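November, a little after 10 at night

Spent the evening clearing the house for the move to Ostwood. Started with the hall closet and got stuck there for two hours. Found the old Havow kettle, the one with no lid, and put it straight in the donation box. Anneliese wants the bookcase, so that stays until she comes with her van.

Did the toy shelf after supper. Most of it goes to Siamak's kids. The purple one with the long floppy ear I am keeping, whatever he says. I never settled if it was a rabbit or an elephant. The white fur on its chest needs a gentle wash before it gets packed.

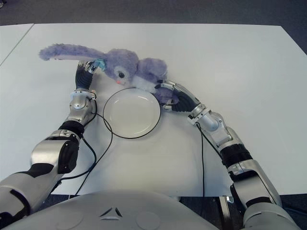
The purple one, with a white plate.

Plates next. The plain white ones are going with me, wrapped in dish towels – I'm out of newspaper. The movers quoted 1,547 and then sent a bill for 1,574, so I have to call them in the morning. Box 38 is taped and labeled. Still to do: the spice drawer, the lamps, the drawer with all the keys in it.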